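"Measure the water, not the feeling"

A talk with Birutė Ots about making syrups and vinegars at home

Birutė Ots has taught evening courses in home preserving for many years, first in the back of a bakery and now in a house on the edge of Indton. I visited her in June, when the elderflower was finished and the black currants were not ready yet. She said this was the only quiet time she has before autumn.

She put a cup of tea before me and asked if I cook. I said that I cook, but I do not preserve. "Good," she said. "Then you have no bad habits yet."
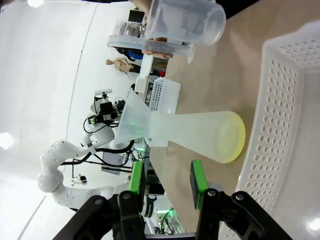
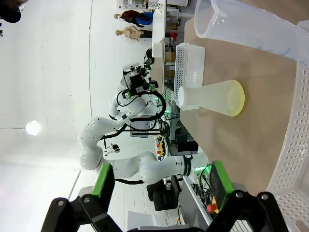 Her first subject was sugar. Many students come to her because they want to make syrup with less of it, and she understands the wish, but she wants them to know what they give up. "Sugar is not only for the taste. It holds the water, so the mold has a hard life. If you take away half of the sugar, you have made a juice, and juice must live in the refrigerator or in the freezer. I have nothing against juice. But please do not put it on a shelf and call it syrup."

She learned this from her own mistake. In her second year alone in the kitchen she made rhubarb syrup with very little sugar and put it in the cellar. By September most of the bottles had pushed out their corks. "I went down for potatoes and my shoes stuck to the floor," she said. "It smelled quite nice, I must say. Like a bad wine, but a nice bad wine."

I asked how she came to this work. She grew up in a family where everybody preserved something, but it was not taught. It was done, and children were sent out of the kitchen because of the hot pots. What she knows came mostly from a neighbor, Ona Kairys, an older woman who had worked in a hospital laboratory and who made vinegar in the same way she had once prepared her solutions, with everything written down.

"Ona had notebooks," Birutė told me. "Each batch had a number. When I got the notebooks from her, the last number was 2283. Of course not all of them were big batches, sometimes it was one jar only. But think about it. Every jar, she wrote what she put in, the room temperature, and after how many days she tasted it. And then one word. 'Good.' 'Sharp.' 'Dull.' Very often 'dull.' She was strict."

The notebooks stand now on a shelf in the hall, and students may read them if they wash their hands. Birutė still uses the one-word system. She thinks that a long description makes people lie a little. With one word you have to decide.

We spoke then about vinegar, which she clearly loves more than syrup. The apple vinegar begins as peels and cores in water with some sugar, and for the first days there is a lot of stirring, because the fruit wants to float up and the top is where the trouble begins. After that it needs a cloth over the jar, a dark corner and much time. She does not like to give a number of weeks. When I insisted, she looked a bit unhappy.

"People write to me, 'It is six weeks now, is it ready?' I cannot taste your jar from here. In a warm kitchen it goes fast. In my hall in winter it almost sleeps. You take a spoon and you taste. If it makes you close one eye, it is vinegar."

She does not keep the vinegar near the wine, and she advises the same to everybody. Her brother-in-law, Ojārs Uibo, makes currant wine in the next house, and for a few years there was some disagreement in the family about fruit flies. One summer the whole wine turned. He blamed her jars. She said to me that he was probably right, and that I can write it, because he does not read interviews.

The courses are small. Each group has four evenings. The first is only about cleaning and measuring, and she knows that some find it boring. One student, Kaja Jaunzems, asked on the first evening when they would see a fruit. She later became the helper for the autumn courses, and she is now even more strict about the cleaning than Birutė. "She sends people back to the sink," Birutė said, with some pride.

What do people get wrong most often? She did not need to think.

"They do not measure the water. They weigh the sugar very exactly, to the gram, and then the water they pour from the tap until it looks right. And the next year they want the same taste and it is impossible, they do not know what they did. Measure the water, not the feeling. The feeling comes later, with the lemon."

Her oldest student so far was 73 when he came, a retired bus driver who wanted to repeat the raspberry vinegar of his mother. He had no recipe, just the memory that it was pink and that it was drunk with cold water after cutting hay. They made it together in different ways, with more fruit, with less fruit, with white vinegar, with apple vinegar. None was the right one. At last he remembered that his mother kept it in the same pot where she dried mint. "So we put a few leaves of mint in, very few. He tasted and he went outside to stand in the yard. I did not ask him anything."

I wanted to know if she would write a book. A small publisher, Guso, has asked her already, and she has said maybe. The difficulty is the photographs they want, with linen and berries spread over the table. She finds it wasteful with the berries. She would prefer a book with wide margins, so that people can write their own word beside each recipe.

Before I left she gave me a small bottle of last year's elderflower syrup and told me to use it in four weeks after opening. She also took a pencil and wrote the batch number on my hand - she could not find paper - and said that I must send her the word.

I sent it the same evening. It was "good." She answered that for her this batch was "sharp," and that I should buy a fresh lemon and compare.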